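Home Workshop Board > Lighting and Electrical
Thread: Two 4000 K panels, same spec sheet, dark reds look different

selina_t
Joined July 2026

I cut and sew slipcovers in a converted one-car garage. I replaced the old tubes with LED flat panels, four in all. Two are Nyberg, two are Ranetti. Both brands are sold as 4000 K, 2,940 lumens, CRI 80 or better. The housings are different but the numbers on the box are the same.

Under the Nyberg panels my dark red fabrics look brown. Under the Ranetti panels they look red, though duller than by the window. White and gray things look nearly the same under either brand. I can hold a white sheet of paper across the line between the two and barely see the change. I can't do that with a burgundy swatch.

The panels are mounted 38 inches above the cutting surface, on drop wires, and the walls are flat white. The window faces north and I keep the blind down after lunch.

Questions:
1. Is one pair defective?
2. If not, which number on the spec sheet should have warned me?
3. Can I fix it without buying four new panels?

- Selina Tanner

----

Re: Two 4000 K panels, same spec sheet, dark reds look different
gridpaper

Not defective. CRI as printed on a box is Ra, an average over eight test colors, and all eight are fairly pale. None of them is a strong red. A lamp can do badly on saturated red and still average over 80. The number you want is R9, reported separately and usually left off the box because it's low.

R9 for an ordinary 80 CRI panel is often in the single digits or the teens. It can go below zero, which people take for a misprint. It only means the color shift against the reference source was large enough to push the formula negative.

Color temperature tells you where the white falls between orange and blue. It says nothing about what's missing in between. Two lamps can match on white and disagree on red.

----

Re: Two 4000 K panels, same spec sheet, dark reds look different
b_cinar

Agree with gridpaper on R9, but I'd check the simple things first. Are all four panels dimmed to the same level? Are any of them on the CCT selector switch? A lot of flat panels ship with a slide switch on the driver for 3000/4000/5000. If it's sitting on the wrong one, you aren't comparing what you think you're comparing. It would show on white paper too, so I doubt it's your problem, but it takes a minute with a step stool.

Second, age. Phosphor and diffuser plastics shift with hours. How many do yours have? If one pair has 2,000 hours and the other is new, that's a confounder.

Third, pale surfaces are poor test objects for this. Gloss white, light gray and bare pine all reflect across most of the visible range, so a hole at the long end barely shows. Green accents aren't much better. They get most of their signal from the part of the spectrum where a cheap LED is strongest.
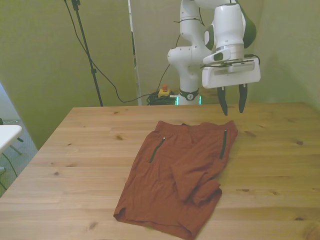 Re: Two 4000 K panels, same spec sheet, dark reds look different
selina_t

Switches checked. All four are on 4000. No dimmer on the circuit, just a wall switch. All installed the same weekend in April, so the hours are the same.

The Nyberg data sheet is on their site. It gives Ra 82 and no R9. Ranetti's lists R9 as "> 0", which I had skipped over because I didn't know what it was.

----

Re: Two 4000 K panels, same spec sheet, dark reds look different
gridpaper

"> 0" means they met the minimum somebody asked for and stopped writing. It could be 1 or it could be 25.

For fabric work I'd go to Ra 90 or better with R9 of 50 or better, in writing. You pay for it in efficacy. Expect fewer lumens for the same watts, as phosphor that emits deep red puts energy where the eye is least sensitive.

----

Re: Two 4000 K panels, same spec sheet, dark reds look different
oldballast

I'll disagree with most of this. I ran a print finishing room for years and people fixate on the index. What matters is that the customer's living room isn't a lab. Slipcovers get looked at under whatever lamp is on the end table. If she matches thread to fabric under a 95 CRI source and the client has bargain bulbs, the match can fail there. That's metamerism, and no panel fixes it.

Match under two sources. One good, one bad. If it holds under both, ship it.

----

Re: Two 4000 K panels, same spec sheet, dark reds look different
b_cinar

I don't think you and gridpaper are in conflict. A two-source check is right for thread matching. It doesn't help with sorting dark plum from dark brown at the cutting stage, where you need to see a difference that is really there. A poor source hides it. Then you cut the wrong piece.

Also worth separating gloss from color. With smooth glossy surfaces you see a lot of the lamp itself reflected back, and that reflection is the color of the lamp whatever the object is. On curved white plastic the highlight washes out the local color and you end up judging by edges, seams and recesses. For a color check use matte items, viewed off the mirror angle.

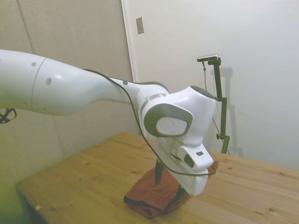
White gloss, gray ring at the joint.

To put that another way, glare and color rendering are two problems with two fixes. Moving the panels toward the sides of the table fixes the first. It does nothing for the second.

----

Re: Two 4000 K panels, same spec sheet, dark reds look different
oldballast

Fine on the cutting stage. I still say that for most people the money goes further on light level. Dark cloth reflects very little. Put twice the light on it and you'll separate plum from brown even with a mediocre lamp.

----

Re: Two 4000 K panels, same spec sheet, dark reds look different
gridpaper

Partly true. Color discrimination does get worse at low levels, and most garages are underlit. But if the lamp emits next to nothing past 640 nm, doubling it gives you double next to nothing. The dye is waiting for light that never gets there.

Selina, 38 inches is close for flat panels. You probably have plenty of light on the table already. If you have a meter app, take a reading at the table center and at one corner. The absolute value from a phone is unreliable but the ratio is usable.

----

Re: Two 4000 K panels, same spec sheet, dark reds look different
selina_t

The corner reads a little over half of center. The level in the middle is fine, I can read a tape measure without leaning in.

I did the comparison again with dark cloth laid out in folds instead of a flat swatch. The folds make it worse. On the raised parts I get a dusty red. In the low parts it goes to a brownish plum, and under the Nyberg pair I can't tell plum from chocolate at all. Flat swatches had been hiding that from me.

----

Re: Two 4000 K panels, same spec sheet, dark reds look different
b_cinar

Folds are a decent test for exactly that reason. You get a range of light levels on one dye lot without touching a dimmer. Maroon is good for it, as it sits between red and brown and has a bit of purple to lose. Look at where the shadowed bands end up compared with the ridges. If they only get darker, the source is doing its job. If they also change hue a lot, something in the room is uneven, either the lamp spectrum or a second source leaking in from the side.
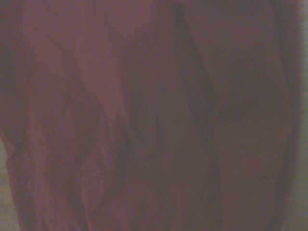

Dark maroon cloth, close up, soft focus.

Don't judge it from a phone picture, though. Auto white balance will move a screen full of maroon toward gray, and it moves it differently every time. Use your eyes, and give them a couple of minutes after you change lamps.

----

Re: Two 4000 K panels, same spec sheet, dark reds look different
threadcount_k

Same problem here, solved cheaply. I left the panels alone and added 2 clamp lamps over the cutting area with high CRI bulbs in them. Mine are Grustau, R9 printed on the base. With the overheads off for color decisions and on for everything else, it works.

The overheads do have to be off. With both on, you get a mixture and the weaker spectrum still dominates if it has more lumens.

----

Re: Two 4000 K panels, same spec sheet, dark reds look different
gridpaper

Good answer to question 3. Separate switch for the task lamps and you're done. Same color temperature as the panels would be my preference, so your eyes don't have to readapt every time.

----

Re: Two 4000 K panels, same spec sheet, dark reds look different
oldballast

And keep one of the bad panels for the second look.

----

Re: Two 4000 K panels, same spec sheet, dark reds look different
selina_t

I'm going with the clamp lamps on their own switch, 4000 K, R9 in writing before I order. The Nyberg pair moves to the end of the garage over the shelving. The Ranetti pair stays over the machine.

One open item. Useo sells a filter film that claims to "restore red" when laid inside the diffuser. Has anyone measured one?

----

Re: Two 4000 K panels, same spec sheet, dark reds look different
b_cinar

Haven't measured that one. An ordinary filter only subtracts. It can cut green and blue until the red that's left looks stronger by comparison, but your white goes pink and you lose light. It can't add wavelengths the LED doesn't emit. There are films that convert blue to red with a fluorescent layer, and if that's what it is they should be able to give you a before and after spectrum. Ask for the plot before paying.

- Beril Çınar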